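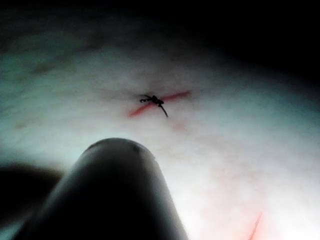
Jean Lindsay wrote in to ask whether she could practise on a banana instead, as the pads seem dear for something you only stab. You can, Jean. Bananas are cheap, and you'll learn a good deal about bananas.

Suture practice pads: your questions

Which line do I sew?
The red ones are the incisions. Put the knot on the line or next to it, as your tutor prefers, and expect your tutor to change their mind in July.

Why does the pad pucker round my knot?
You're pulling too hard. Snug is plenty - it's a wound, and you aren't lashing down a tent.

How long should the tails be?
Long enough to find again. Black thread shows up well on a pale pad, so there's no hiding a bad one.

My pad has gone fuzzy. Is it faulty?
No. A bit of fluff is normal. If you can no longer tell the fluff from the thread, buy another.

Can I wash it?
Please don't. Yung-ching Choi tried, and we now have a very clean lump.

How many do I get?
The Goltwood starter pack has 4 pads, the class pack 8. Thread is sold separately, as are bananas.

Page updated 2024-08-01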